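Dec 1, 2022

**New life for the upstairs room at Lerkari**

I finally got up the stairs at Lerkari to see what they've done with the old stockroom, and I have to say I like it! It's the white room at the back, the one that was piled to the ceiling with boxes when I last looked in, back in July. Justinas Hunt and Roksolana Ostapchuk cleared it out over 2 long weekends – 70 boxes went to the Postine warehouse and the rest went to the dump – and then gave the walls a fresh coat of paint.

There's a table to work at now, and a standing fan, and you can turn around without knocking something over. Roksolana wore white the day I visited, which I thought was brave so soon after the painting.
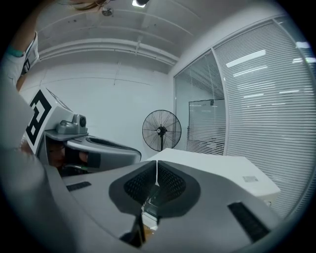
## What happens next

The room opens to members next week for sorting and packing sessions. Kęstutis Lukoševičius tells me the whole job cost $300, mostly paint, and he sounded pretty pleased about it. Shelves are still on the wish list (I'd vote for deep ones), and so is a better lamp for the evenings. If you've got either one sitting in your garage, leave a note for Justinas at the front desk.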